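Packaging inspection is the checking of boxes, cartons and other containers before goods leave a factory or warehouse. It is carried out to find crushed corners, missing labels, poor seals and errors in size.

In the port town of Doredport, inspection grew with the export trade in small household goods. The Garkura warehouse, the largest in the district, handled 3,819 cartons in its first season and set aside 84 of them for repair. Its rules called for one carton in every 20 to be opened and weighed. The Hovusell method, adopted later, replaced weighing with a visual check under even light. 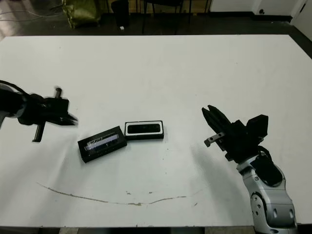 Surface color affects how easily faults are found. Pale worktops are generally preferred for dark packaging, as the outline of each item stands out clearly; two small black boxes set side by side on a white tabletop can be told apart at a glance, even when they lie at slightly different angles. Dark worktops are used for white or clear containers. Under the Hovusell method, any item that fails is checked again by a second inspector within 5 days.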